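Zerum Small Parts Demonstration Station
Teaching and recording cell for assembly and kitting work

Home > Recording Stations > Two-Arm Stations > Zerum Small Parts

If you have ever tried to teach a learning system to pick up something with wires hanging off it, you already know why we built the Zerum. Blocks and cups are a fine way to start, and we have nothing against them, but sooner or later somebody on the factory side asks about solenoids, circuit boards and harnesses, and then the trouble begins (leads hook onto each other, connectors tip over, and the part you wanted comes up with two of its neighbors). The Zerum is a complete station for gathering examples of exactly that sort of work, and we are very fond of it.

The station comes with two arms, a gripper and camera for each, a fixed camera for the whole table, the supply trays, a central kitting tray and the Cindel recording software. An operator guides the arms through the job, Cindel saves every view along with the arm and gripper positions, and at the end of each run you press one key to keep it or another to throw it away. Please do throw some away! A smaller set of clean runs has served our customers better than a big pile of doubtful ones. 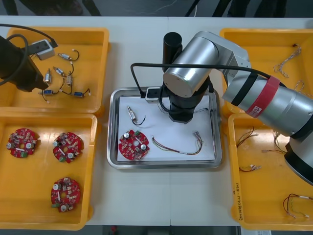
Trays lift out for refilling, and we suggest giving the parts a good stir between runs so that your system doesn't learn one lucky arrangement. We also like to have operators swap the trays from side to side every so often. It feels fussy on the first morning and after that it becomes a habit, like wiping down the counter. White paper liners for the central tray are included, and plain printer paper cut to size will do just as well when you run out.

Wire deserves a few words of its own. It bends differently every time you set it down, it springs back, and a loop that looks simple from across the room can be quite a puzzle up close. For that reason the wrist cameras record at the same rate as the fixed one, and Cindel lets you play all the views side by side when you are sorting your runs.
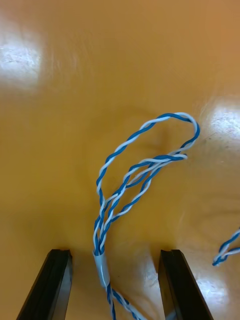
Our advice is to start wire work with the fingers opened wide and a slow approach, and to record plenty of grasps at different points along the length. Keep the near misses where the operator recovers nicely, too. Fouzia Sethi, who runs our training days, asks new operators to label those "recovered" in the notes field, and they are easy to pull out later if you decide you don't want them.

What you receive
Two arms with grippers and wrist cameras
One fixed camera with stand
4 supply trays and 1 central tray
Paper liners, pack of 500
Cindel software, 2 operator seats
Setup visit and one training day

Options
Afridi tray set, deeper sides, for long harnesses
Semmont storage unit, 8 drives
Additional operator seats

Delivery and setup
Stations ordered now ship in December. Allow nearly a full day for the setup visit, and have the table where you want it before we come, as the cameras are lined up to it and moving things afterward means doing that part over.

Page updated August 2022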